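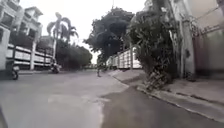
The bend by the white fence, Kakcombe

Road patching and the overgrown pavement

Residents have asked when the rest of the road will be resurfaced. The firm doing the work, Rankin, has given us a length of 400 metres for the next stage, and the price is 3,483 before tax. The darker strip beside the kerb stays as it is. The pale, worn part in the middle of the road is on the list.

The shrubs under the big tree are over the edge of the pavement again. They were last cut back in April. Please don't trim them yourselves, as the cuttings end up in the gutter.
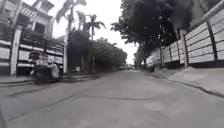

Parking during the works will be on one side only, and the side will change halfway through. We will put a note through each gate 2 days before. Tricycles and deliveries can still come through, and riders who keep close to the left kerb, like the one passing the long wall, will have room. The long dark seam across the road will be looked at as well, but there is no price for that yet.

Questions about access should go to Ruaridh Halliday at the Senamon office before Tuesday, August 23, 2022.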